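Warming up a voice for a small room

Mar 3, 2023

I have been running vocal warm-ups for the same amateur company in Traltville since November, and I said I would write down the routine once it stopped changing. It has mostly stopped changing. These are the notes.

First, the room. We rehearse in the upstairs hall at Rurlow, which has a hard floor, plaster walls and a low ceiling. A clap comes back at you as a short slap with a bright edge on it. Speech at normal volume carries to the back wall without effort, and that is the trouble. Actors who train in a room like this get the idea that they are being heard because they are doing something right. The production moves to the Tendus for performance, where there are curtains on three sides and a raked block of padded seats, and the same voice drops into it and disappears. Whatever we do in the warm-up has to survive the move.

I used to open with volume work. I no longer do. People push from the throat when asked to be loud early, and once they have started pushing they keep doing it for the rest of the evening. The current order is breath, hum, vowels, consonants, text. The full routine runs 600 seconds by the timer on my phone, and I hold to it. If a section runs long I shorten the vowels, which suffer least.

Breath. Everyone lies on the floor, knees up, feet flat. Breathe in through the nose on a slow count, let the belly rise, let the air go on a quiet S. No forcing the last of it out. The S should stay at one level from start to finish. A wobble halfway through usually means the ribs have dropped too early. I do not correct this by talking about ribs. I ask for a shorter S and build back up over a few evenings. Talk of muscles makes people tighten them.

Hum. Still on the floor, lips closed, teeth slightly apart, on whatever pitch turns up. The teeth matter. With the jaw shut the hum goes thin and nasal, and the buzz on the lips is lost. Once the buzz is steady, slide down as far as it will go without gravel and come back up. Then roll to one side and stand up while still humming, taking breaths as needed. The sound generally gets caught on the way up, at the point where the neck has to lift the head. Let the head come up last and it clears.

Vowels. Standing, MAH to MAY to MEE, on one pitch, then on a falling slide. I listen for the start of each one. A hard click at the front means the throat has closed before the air arrives. The M is there to prevent it. When the M comes off, later on, the click tends to come back, so I put it on again for a week and try once more.

Consonants. This is the section that pays for itself at the Tendus. Vowels get soaked up by the curtains, and what reaches the back rows is largely T, K, P and the ends of words. We whisper a page of text, with full mouth movement and no voice at all, one person at one end of the hall and a partner at the other. Keep it short, as long whispering dries the throat. The partner raises a hand when a word is lost. Most lost words are lost at the final consonant.
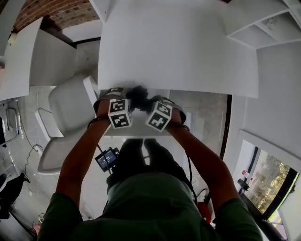

Text at the table comes last, and it is where the earlier work gets undone. An actor who stood well for the vowels will sit down, lean over the script and fold at the breastbone, and the breath has nowhere to go. Hands tell you a lot at this stage. If both of them are drawn in to the table edge, nearly touching, with something soft and dark bunched up between them, I look next at the shoulders and the jaw, and I ask for a line with the palms flat on the table and the elbows wide. Then the same line again with the hands wherever they like. The difference is usually audible, though less so in a bright room.

Some measurements, for anyone who likes them. The piece we are using for table work is a monologue of 1128 words. At the first reading most of the group took a breath at every comma and a fair number of places with no mark at all. I had them pencil a stroke at each breath, then read it again a week later with a fresh copy and compare. The strokes moved to the ends of thoughts without my asking. I take this as a result of the floor work, but there was no control group, and simply knowing the text better could account for it.

I also tried recording from the back row at the Tendus with an Ahonen handheld recorder, levels fixed, same line spoken by each actor. I would not trust the meter readings – the empty seats alone make it a different room from the one on opening night – but playing the files back was useful. Several people had never heard how much of a sentence they let fall at the end.

Open items. I have no good exercise for actors who drop volume when they turn upstage. The usual advice is to turn less, and the director has views on that. I also want to try the whisper section before the vowels, to see if the mouth being awake makes the starts cleaner. I will give that up to 3 weeks and post the marked-up scripts if they show anything.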